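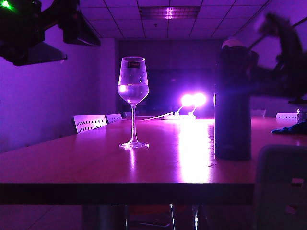

Eight years I've worked in glass hire and I never thought I'd end up sharing a meeting room with two lots of robot bits. So, a thread on what it's been like at Trullier since the arms came, as people keep asking me at parties (well, on video calls). The work at the minute is stemware, and the wine glass on the table with water in it, filled to roughly halfway, is the whole job in miniature. An empty glass is one thing. Put water in it and you can see every wobble, which is brutal for the arm and brilliant for me.

First thing people ask is whether I'm out of a job. No! I was on the inspection bench, which meant picking up glasses, turning them to the light, putting them down again, all day. On the last big order before the arms came we had 1,229 of them back from a single wedding weekend. My wrists still remember it.

Now I do three days on the bench and the rest with the arms. My title is "handling lead", which my mum thinks is something to do with dogs.

What I do as handling lead: set the glass out, watch, say what's wrong. The engineers from Grundomano are lovely and very clever and had never once polished a flute. Their first idea was to grip by the bowl. Every one of us on the bench made the same noise.

Suryani Chin (best hands in the building, fight me) spent a whole afternoon showing them how she takes a stem. She couldn't explain it at first. She'd been doing it so long it had stopped being words. She kept having to slow down and look at her own fingers.

That bit has stuck with me. We had to work out what we know. There's a sheet on the wall now with 59 lines on it, all things like "if it rings dull, set it aside" and "don't chase a glass that's tipping". Half of those had never been written down anywhere, and new starters get the sheet too. When I started I got a tea towel and a good luck.

Is it fast? Ha. No. A decent person on the bench is miles quicker. The manager's line is that it only has to be steady, and it can do the late returns that used to mean somebody staying till ten. I've not had a late finish in December so far and that has never happened before. Never!

Now the less cheery part. The agency people who used to come in for those late shifts aren't coming in, and I miss them, and they'll be missing the money. We asked about it at the staff meeting and got a lot of "we're looking at the picture for next year". I'd like a proper answer and so would everyone else on the bench.

We did get one thing in writing: nobody permanent loses hours while the arms are being taught. Rosaura Taipe pushed for that and kept pushing. If your place is getting anything similar, ask for yours before the crates turn up. You've got a lot more pull when they still need you to show the thing how it's done.

Someone's asked about breakages. We've lost 109 glasses to the project and yes, there's a tally. A few of those were me with my elbow.

Small stuff that's changed: the bench is quieter and we chat more. The meeting room has turned purple and we hold meetings in the canteen. I say "gripper" at home. I've started watching how waiters carry things and my partner has asked me to stop.

Coupes next, which have no depth to them and slop if you so much as look at them. Suryani's already doing her warm-up stretches. Will add to this thread when we've had a go.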